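Sirnari Cap Care Guide
Section 8. Preparing and Storing Blue and Orange Fabric Items

Clear the tabletop before work begins. Fabric items may be laid on bare wood — no cloth is required.

1. Place the item on the table and open out any folds by hand.
2. Check the colored trim for loose stitching. 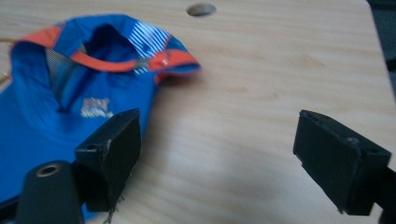
Fig. 8-1. Blue fabric item with orange trim, before smoothing.

3. Lift a cap by the back and allow the crown to fall open.
4. Keep cords and cables clear of the strap.

CAUTION: Do not pull a cap by its strap. The stitching may loosen.
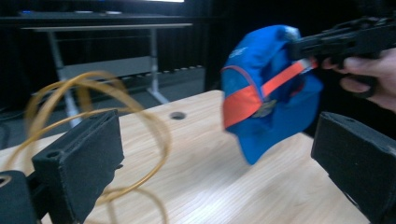
Fig. 8-2. Cap with orange strap, lifted above the table.

5. Hold soft items at one end and ease out the bend.
6. Store items in a Disura box, no more than 11 to a box.

NOTE: Keep boxes at least 22 inches from a heater.

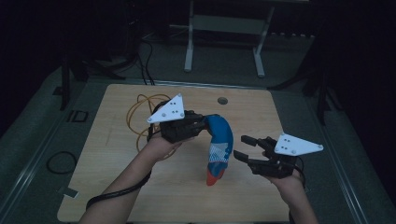

May a blue item with orange trim be washed with white fabrics?
Wash it separately in cool water for the first few washes, as the dye may run.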